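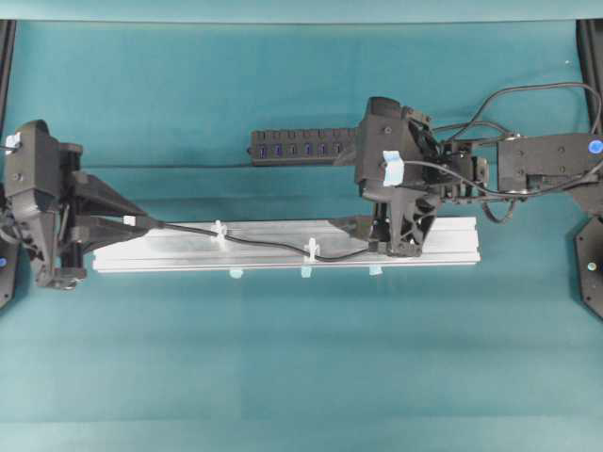 Black cable and two white clips on a length of aluminium rail, laid on a teal cloth. Free for use with this release.

PRESS RELEASE
For immediate use, 9th August

Clip-on cable tidying: workshop group asks for proof before the praise

The Nundaseck Workshop Group has today published its notes on small plastic cable clips for aluminium rail, and is asking sellers to go easy on words such as "instant", "permanent" and "fits all" until they can show what they mean by them.

The group, which has 4,000 members who build their own benches, shelving and machine stands, says the clips are useful little things. It is less sure about the claims that come with them. Product pages promise a tidy bench in moments, and several talk about cables that stay put for good. Few say which cable was used, how thick it was, or how long anyone waited before deciding it had stayed put.

"We have all bought a bag of these and felt pleased with ourselves for an afternoon," said a spokesperson for the group. "What we would like to know is how the same bench looks in December. The packet never says."

What was tried

Members tried 50 clips on grooved aluminium rail over nine evenings at the Skjelbred hall. All were white plastic and of the open, pronged kind, where the cable is pushed down between the prongs. The cable was black and plain, of the sort found on the back of most desk lamps and chargers. Each person fitted the clips in their own way and wrote down what annoyed them.

Most of what annoyed them had little to do with the clip. Cable that has been stored in a coil wants to go back to being a coil, and it will lift, dip or wander between one clip and the next however neatly the clips are set. Members who warmed the cable in their hands and ran it straight before starting had an easier time. Those who began with the clip nearest the plug, as many instructions advise, often found themselves with a bow in the middle and had to start again.

Lining up the clips was the second grumble. A rail gives you a straight edge to work from, yet the clips still have to be set to it by eye, and a small error in one shows up as a kink in the cable. Some members set a clip high on the rail and the next one low to get round a bolt head. It works, though it does not look like the drawing on the box.

Pushing the cable home was the third. With one hand holding the rail, there is one left for the cable, and it tends to spring out of the first clip as it goes into the second. Keeping a light pull on both ends while pressing down was the method most people settled on. A hard pull moved the clips.

What the group doubts

The group is not persuaded by "fits all". A clip that holds a thin cable firmly was a struggle with a thicker one, and a clip with room for the thick one let the thin one slide. Sellers who list a cable thickness deserve credit. Those who show a nice photograph and a price should add one.

It also doubts that more clips mean a tidier run. Past a certain point the cable looks busier than it did when it was hanging loose, and every clip is another thing to undo when a charger has to be moved. Members were split on how far apart to set them and the notes make no recommendation. A range of spacings was tried, and people mostly preferred their own.

Finally, it would like an end to photographs of clips on bare desks with no cable in them at all. Anything looks tidy with nothing in it.

Advice for anyone buying

Measure the cable first, over the outer jacket, and take the figure with you. Buy 2 clips before you buy a bag. Fit them to a spare piece of rail on a table, with a cloth underneath so that the rail does not skate about or mark the top. Press the cable in, pull it out, and do it again a few times. If your thumb hurts, the clip is too small for the cable.

Leave some slack at both ends. A cable drawn tight along a rail looks smart and puts the strain on the plug — the one place you do not want it.

Do not run mains cable across a sharp cut end of rail. File the end smooth or cap it, whichever you have the bits for.

About the notes

The notes run under the title Clurnura, after the lane beside the hall where the group first met, and can be read free of charge at the Skjelbred hall or sent by post on request. They are members' observations and have not been checked by a test house. The group accepted no clips, rail or money from any seller, and bought everything over the counter at the usual price.

No maker is named. The group says this is deliberate: the bags it bought were often unmarked, and clips that looked alike came under different names at different prices. It did not feel able to say who had made what.

A further set of notes on adhesive clips is planned for December. The group expects to be let down by at least some of them and would be glad to hear from any seller who thinks otherwise, with samples left in place long enough to mean something.

Notes for editors

The Nundaseck Workshop Group is a members' club with no paid staff. Requests for the notes, or to visit on an open evening, should be made in writing to the group at the Skjelbred hall. Replies can take a week.

ENDS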